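Week 8: Do standby savings add up?

Reading time: 6 min
Last updated: July 1, 2025

Most of you will have been told at some point that switching things off at the wall saves a fortune. I want you to leave this session less sure of that, and able to check it yourselves.

Start with the Wilmont leaflet in your reading pack. It says a household can save 221 a year. It gives no currency, no list of appliances and no word on how old they were. Tomomi Kamata went back to the homes in the Horkutberg study and found a median saving of 19, in pounds. Her sample was 28 homes, so don't lean on that figure too hard either.
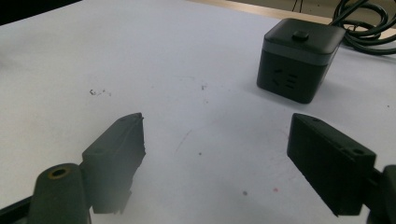

Fig. 3. A cube-shaped power socket on a white tabletop.

Two questions to ask of any claim like this. What was measured, and for how long? A plug-in meter left on for one evening in December tells you about one evening in December. And what was the saving compared with? If the "before" figure comes from a set of old televisions and the "after" from new ones, the switch on the wall had little to do with it.

The Fukuda chapter is better on method but I don't trust its last table, where the totals seem to include heating. Sukus repeats the same totals without checking them.

For the seminar: pick one appliance at home, read the label, and work out its yearly standby cost. Show your sums. Say which number you had to guess, and what happens to the answer if you double it.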